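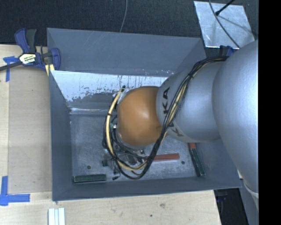

Grey bins: sizes, lids and where they go

The large grey bins are now the standard container for loose goods at Eltstead. They replace the mixed set of cardboard trays and odd crates that had built up along the back wall of the packing room. If you still have any of the old crates at your bench, please bring them to the loading door by the end of November.

The new bins are rectangular with tall sides that slope outwards, so they nest inside one another when they are empty. A nested stack should be no more than 8 high. Above that the lower ones grip and it takes two people to get them apart.

We have 97 bins in use so far. The full order is 235, and the rest will come in one delivery from Brindex. Until then, please don't keep spares under your bench. Empty bins go back to the rack by the door at the end of each shift.

A few points on using them:

Put the bin on the table before you fill it. A full one is awkward to lift over the edge, and the rim is thin and hard on the fingers.

Keep the long side facing you. The short side leaves too much of a reach to the far corners, and small items get left behind there.

Light scratches are fine and there is no need to report them. A split rim or a cracked corner is different. Take the bin out of use, put a strip of red tape across it and leave it on the bottom shelf of the rack.

Wipe bins out with a damp cloth and leave them upside down to drain. Please do not use the solvent from the Zacharias cupboard, as it dulls the surface and leaves it tacky. Pen marks and label residue come off with warm water and washing-up liquid if you give it a few minutes.

Labels go on the short end only, near the top. Several bins came back last week with labels on all four sides and one on the base, and the stock count for the Zalance order had to be done again.

Lids are held separately. There are 2 sizes and they look alike on the shelf, so check the number moulded into the corner before you take one. A lid that needs forcing is the wrong lid.

The wooden tables are staying. Some people asked whether they would be changed at the same time, but there is no plan for that this year. The tops will be sanded and oiled over the winter break, so please clear everything off them before you leave.

Questions about bins, lids or the rack should go to Seraina Trummer in stores. She also has the red tape.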